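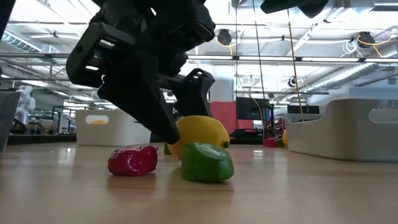
Paying for the Arm, Then Paying for the Service

Opinion, Sat 1 June
Barnabás Hegyi

The Dolteno sorting package is now being offered to food banks, school kitchens and small produce wholesalers across the region. It consists of an arm, a two-fingered gripper, a set of bins and a service contract, sold together under the name Tusside. The Fernham Food Exchange has been asked by its member kitchens whether the package deserves their money. The views set out in this essay are my own, and they are less favorable to the contract than to the machine.

The task itself is well chosen. Peppers and lemons arrive at our members in mixed crates, and someone must separate them before they can be weighed and shared out. A lemon is firm and has a regular shape. A bell pepper has lobes and hollows, and its skin is slick. Two fingers that can manage both on the same table, with a red pepper and a green one lying close to a lemon, would take over a chore that few people request twice. Dolteno was right to show its product with ordinary vegetables. Sealed boxes would have told our members very little.

The trial in March covered 819 items. Of these, 157 had to be placed by hand after the arm either passed over them or set them in the wrong bin. Some readers will find that figure poor. I do not, for a first trial with produce of uneven size, and the supplier shared the full log without being pressed. Bruising was light. The open-frame finger was easy to wipe down, and the staff who worked beside the arm reported that they could follow what it was about to do.

My objection is to the terms. The base service plan is priced at $3,210 a year for each arm, and it excludes the fingers, which are classed as wearing parts. It also excludes any retraining of the software when a kitchen adds a new item to its list. A kitchen that takes in squash in the fall would have to ask for a quotation, wait for a visit and pay for both. Produce changes with the season – this is the one fact about our trade that every supplier should be expected to know. A plan that treats a new vegetable as an unusual event has been written for a different kind of customer.

The rival offer from Jakab is plainer. Its arm is slower, and its bins must be emptied more often. Its contract, however, runs to two pages, includes replacement fingers and allows new items to be added by the customer's own staff after a day of training. For a large wholesaler with steady stock, Tusside may still be the better purchase. For a school kitchen with one part-time supervisor, I cannot see how it would be.

It has been put to me that small organizations should accept the terms now and seek better ones at renewal. I disagree. Once the tables have been rearranged and the intake hours set to suit the arm, a kitchen has very little room to bargain. The time to ask for fair terms is before signature, and our members would do well to ask together.

Three changes would alter my opinion. The fingers should be covered for the first year. New produce should be added at no charge up to a stated number of items. The service log should belong to the customer, in a form that another supplier could read. Dolteno has been open in its dealings with us so far, and I have sent these points to its sales office in writing. Until a reply is received, members are advised to continue with trials where they wish to do so, and to sign nothing longer than a quarterly rental.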